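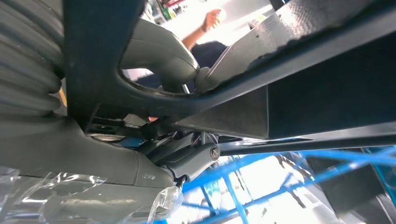
Workshop tips - wrapping, wiping and small bits

Quick page this month, I'm behind with everything. Mostly about keeping muck off things, plus the usual odds and ends people sent in.

Plastic film as a dust cover

Clear film is cheap and it works. Any thin stuff will do, decorator's film or the roll from the kitchen if you're only covering something small. Wrap it loose. Pull it tight over a corner and it splits the first time you brush past.

Wipe the thing down before you wrap it. Grit under film just gets rubbed in.

Keep it well away from anything that turns or folds. Film round a fixed part, fine. Film near a hinge, no - it creeps into the gap and then you're there with tweezers. Trim it short and tape the loose edge down with low tack tape.

Never wrap anything still warm. Let it cool right down. And don't leave it on over the winter in an unheated shed, you get damp trapped under there and then rust spots. Jolán Szalai wrapped her pillar drill in October and wishes she hadn't.

Pleats and bellows

Rubber or fabric bellows on a machine fill up with dust in the folds. Soft paintbrush, one inch, dry. Work along each pleat, not across. Hoover nozzle held in the other hand to catch what comes out.

No solvents on rubber. Damp cloth with a drop of washing-up liquid if its really bad, then leave it stretched out to dry. Look for little cracks at the bottom of the folds while you're there.

Hex bolts that have gone round

Clean the socket out first. Half the time the key isn't going in all the way because there's packed dust in the bottom. A cocktail stick or an old scriber does it.

Push the key fully home, then turn. Use the short arm in the bolt and pull on the long one. If it slips, stop! Try a Torx bit one size up, tapped in gently. Octavian Chiriac swears by a dab of valve grinding paste on the key for grip and I've had it work on a vice, not on a bike.

Ball-end keys are for spinning bolts in and out. Not for the last bit of tightening.

Scuffed grey paint

Small chips on a metal casing, don't bother respraying. Wash, let it dry, rub the edge of the chip with 400 wet and dry, then 2 thin coats of touch-up with a tiny brush. Let the first one go properly hard. Matte paint shows every fingerprint while it's soft so hang something over it.

For light scuffs that are only marks left by something else, a pencil rubber often lifts them. Try that before teh sandpaper.

If you want it smoother, go 500 and then 2000, but on matte paint the 2000 will leave a shiny patch. Ask me how I know.

Things dropped in gaps

Washer down the back of something. Don't shake it. Torch first, from the side, low down - the shadow shows up before the washer does. Then magnet on a stick for steel, blob of Blu Tack on a bamboo skewer for brass or plastic.

Unplug it before you go poking. Yes, even if it's switched off at the switch.

Paint small screws with a stripe of red nail varnish, much easier to spot on the floor. That one is from Boglárka Szilágyi, who also wants me to say that jam jar lids make better screw trays than egg boxes. Fine by me.

Hinges and pivots

Wipe, one drop of oil, work it back and forth, wipe again. People skip the second wipe and end up with black paste. Light machine oil for indoors, grease for gates.

Next time: sharpening, and what to do with tins of paint that have skinned over. Send tips by the usual address, short ones please.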